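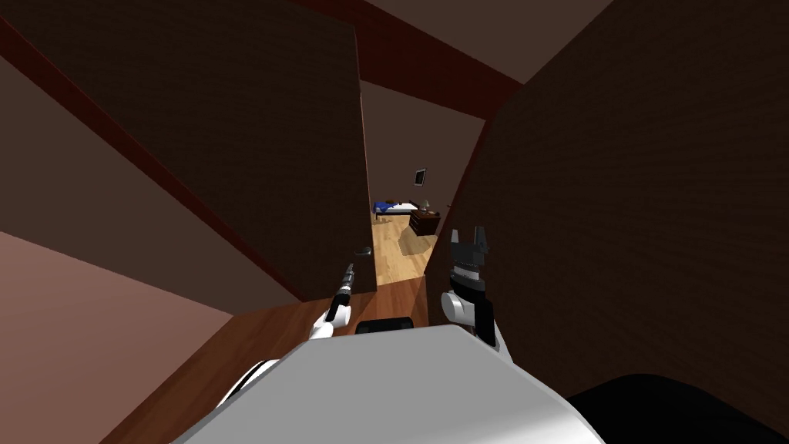
Parik catalogs and verifies signed music items: record sleeves, tour programs, set lists, drumheads and ticket stubs. We work for collectors, auction sellers and fan clubs. We do not buy or sell signed items, and our fees do not depend on the result of a check.

## How we work

Each item gets a file number when it is logged. It is then measured, weighed and scanned on both sides. The signature is compared with dated reference samples from the same period of the artist's career, as many signatures change a good deal between a first tour and a tenth. We also check the ink and the printed item against each other – a sleeve pressed after the claimed signing date ends the review at once.

Two examiners read every file separately. If they disagree, the result is recorded as "no opinion" and half the fee is returned.

Results are sent as a written report with one of three findings: consistent, not consistent, or no opinion. Reports cover the signature only. They do not state a market value. 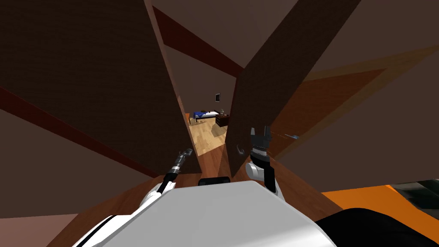

*Silver handle on a dark brown door.*

## Reference collection

The collection holds nearly 2,000 dated samples from 118 artists, mostly rock, folk and ambient acts. Samples are added only when the date and place of signing can be shown. The index, called Pakel, is updated each January. Members may search it by artist, year and type of item, but scans are not available for download.

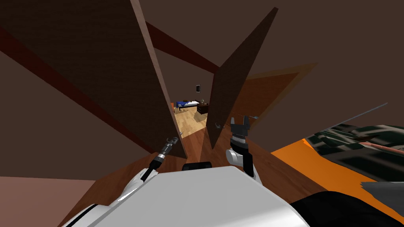 ## People

- **Juwita Raju** – founder, lead examiner
- **Joni Tikkanen** – second examiner, paper and print
- **Keabetswe Nkosi** – reference collection and index
- **Tineke Geerts** – client files and shipping

## Sending an item

Request a file number before you ship. Items sent without one are held for 72 hours and then returned at the sender's cost. Framed items must be removed from the glass. The largest size we accept is 100 cm on the long side. Please include any ticket, photo or letter linked to the signing, with your file number in pencil on the back.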